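Snack Box Packing, Spring Round
Stulstead Pantry Exchange
2022-04-29

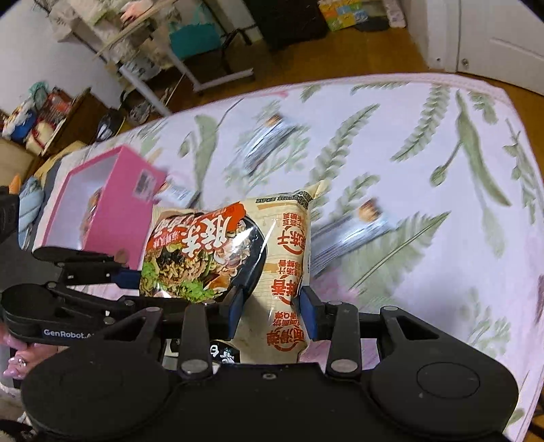
The spring round closed with 13 boxes on the list, and all of them have to be at the Clinenow counter before the first week of May is over. Packing happens at home again this time. The bed is the largest flat surface in the apartment, so everything gets laid out there, sorted, and boxed on the spot. The notes on this page are for members who asked what goes in and how it is packed.

The noodles
Every box gets one bag of instant noodles. The one shown has a cream-colored bag with large red Chinese characters and a picture of the bowl on the front, with lettuce, seaweed and mushrooms on top. Your bowl will not look like that unless you add the vegetables yourself. A handful of lettuce put in at the end works fine, and dried mushrooms need a soak first.

Noodle bags go in upright along the side of the box. Laid flat under other things, the block breaks and you end up with crumbs. They still cook, but people have written in about it, so upright it is.

The small packets
Silver snack packets fill the gaps. They are light and can go anywhere, so they are always last in. We do not tape them together anymore. The tape tore the packets when people pulled them apart, and two members lost half a packet each to the bottom of the box.

If you have an allergy on file, your small packets are picked separately and the list is tucked under the lid. Please read the list before you open anything. Labels that are only in Chinese get a slip with the ingredients in English.

The pink box
The pink gift box with the clear plastic window is the gift size, for anyone who ordered for someone else. It holds less than the plain carton, and the window means the front item has to be something worth looking at. Put the brightest packet against the plastic and build back from there.

The window dents easily. For mailing, the gift box goes inside a carton with paper on all sides. For pickup it goes in a bag as is.

The sheet
Pink, with big pale green fern leaves. It gets used as the packing cloth every round and washed after. A patterned sheet hides crumbs better than a plain one, but small white packets show up well enough against the pink. The blue blanket stays folded to one side.

The shelves
Stock is kept on the metal shelving and on the wooden cabinet near it. The bags and boxes stacked on the cabinet are not in any order yet. Sorting them by date is the next job, with the shortest dates brought to the front so they go out first.

The teal storage box stays on the metal shelf. Papers are kept on the shelf too, and that is where order forms go once a box is closed. If you changed your order by message, the change has been copied onto your form by hand.

Weights and postage
The heaviest carton this round came to 977 grams and the lightest to 781. Both are under the limit for the small parcel rate, so postage stays the same as last time. Gift boxes cost a little more on account of the outer carton.

Pickup
Boxes for Kanagaratnam Street and the Ireck side of town can be collected from the Clinenow counter after 4 in the afternoon. Bring your order number. Boxes are held for roughly two weeks and then go back on the shelf.

Mailed boxes go out together in one trip. You will get a tracking number by email the same evening.

Next round
The list for the summer round opens at the end of May. Chocolate is left out in summer. Noodles, crackers and dried fruit stay in. If there is something you would like to see in the box, write it on the back of your form or send a message through the contact page.

Back to all rounds
Order form
Contact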